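Garside README

Hi! If you've landed in this folder you're either new at Vidotden, or Freya sent you the link and told you to read it before asking her anything. Either is fine. I wrote most of this on a Saturday in November with the release half done, so it jumps about a bit.

What's in here

Garside is our set of tidying and sorting recordings, made with hand-held grippers by the people who do housekeeping and room turnover for a living. There are 335 recordings in the current release, from 23 people. The idea is simple enough: a person holds the gripper, does a small job with it, and the camera on the tool records what the jaws see. Later on, the robot arms at our Nodum site learn from it. No arm was in the room for any of this, just people and their hands.

The folder layout:

recordings/ has one subfolder per session, video plus the jaw opening over time
notes/ has whatever the person typed or said afterward, cleaned up for spelling and nothing else
splits/ has the train and test lists (please don't make your own, we've been down that road)
old/ is old. Leave it alone.

Why I'm the one writing the README

I spent years on the turnover crew before I moved over to data, and I still do shifts when they're short. So when management said the arms were coming, I was one of the people in the break room with my arms folded. Vidotden told us nobody would lose hours in the first year, which they put on paper after Agnes Viklund asked them to, twice. What they hadn't worked out was who'd teach the things. The first plan was to bring in outside contractors who had never stripped a bed against the clock. Agnes had opinions about that too!

What we got in the end is that recording counts as paid work at the regular rate, it goes on the rota like any other job, and people can say no to it. A few did, and their shifts didn't change. I think that's the part of this project I'm happiest with, even though it doesn't show up anywhere in the data.

What the work looks like

A typical task is small things on a tray: sponges, little boxes, packets, jars. They get picked up, moved, let go, turned around, picked up again. Sessions were recorded in ordinary lived-in rooms with the furniture left where it was, so you'll get beds, wardrobes, curtains, coats on the covers, all of it. We wanted that. The arms are going to meet rooms like these and they may as well start early.

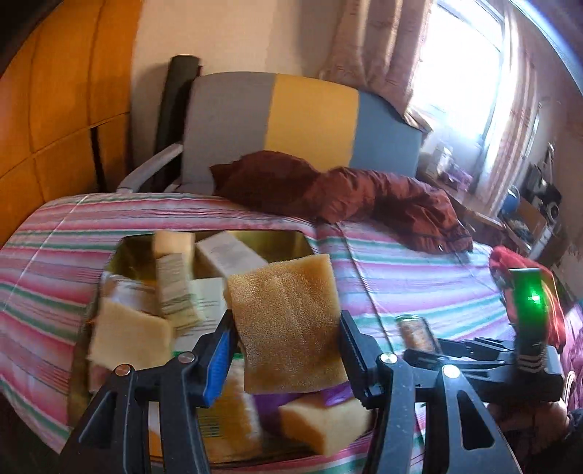 Sponge and tray task on a bed, jaws open, window light.

Soft items are harder than they look. With your own fingers you feel a sponge start to give and you ease off without thinking. With the gripper you only have the squeeze on the handle, and most of us crushed everything for the first hour and then overcorrected and dropped everything for the second. Dean Bellamy got good at it faster than anybody, and his early sessions are still worth watching if you want to see how a person learns the tool. Look at how he tilts his wrist before he closes the jaws. He couldn't explain it when I asked him, he just said it felt wrong the other way.

Shiny trays deserve their own warning. A mirrored surface gives you a second copy of whatever is sitting on it, and our first object labeler (we call it Vernetti, don't ask me) was cheerfully boxing the reflections as well. The labels in this release have been fixed by hand for the tray sessions. If you find a leftover ghost item, send me the session name and I'll sort it out.

Things that will trip you up

The lens is very wide, so straight edges bend, and stripes on a bedspread bend even more. Undistort before you measure anything.

Daylight changes a lot between sessions. Morning sessions by a window can be bright on one side and dull on the other, and we left the exposure alone.

Some clips include drops. Please keep them. A release and a slip can look the same if you only look at one moment, so use the jaw opening track and the few seconds on either side before you decide which it was. We tried labeling from single stills for a while and had to throw out 100 labels, which was a very long week.

Hands and sleeves show up. Faces shouldn't, and we check, but if you see one, stop and tell Neville Lockwood the same day. He'll pull the clip.

What's changed for the crew

People ask me this more than they ask about the file format, so I'm putting it in. The arms do some of the sorting at Nodum now, the boring kind, small supplies into bins. That used to be how you got a sit-down in the middle of a shift. Losing it was a bigger deal than anyone in planning expected, and for a while the crew were on their feet more, with the machine doing the only restful bit. Maureen Fothergill kept a log of it on the back of her rota sheets and took it into the monthly meeting, and we now have 2 proper breaks written into the long shift. I'd love to say the data team spotted that. We didn't, she did.

The good side is real as well. Sore wrists from sorting come up a lot less in the break room. A few people have moved into recording and review part-time, me included, and it's nice to be asked how a job is done by someone who's going to write the answer down. On the other hand the arms still need somebody close by to clear jams, and that job didn't have a name or a pay grade until recently. It has a name now. The pay grade is being argued over as I type.

What you can and can't use this for

Training and testing grasping on small household items, yes. Studying how people pick up the tool, yes, ask Freya Catterall first so she can check what each person agreed to.

Timing or ranking the people who recorded it, no. That's in the agreement everybody signed and it isn't up for a chat. Session IDs are shuffled for this reason, so please don't try to match them to rotas. Dean said I could use his name in this file, and he picked which sessions I could point you to (they're listed at the top of notes/).

Anyone who recorded can ask for their sessions to come out, with no reason needed. When that happens the release gets a new number and you'll need to pull the lists again.

Known gaps

Not enough left-handed sessions. Hardly any wet items. The notes get thin toward the end of long days, for reasons you can guess. Heavier jars are planned for the next round, once we've got handles that don't pinch.

Questions about files go to me, questions about consent go to Freya, and takedowns go to Neville.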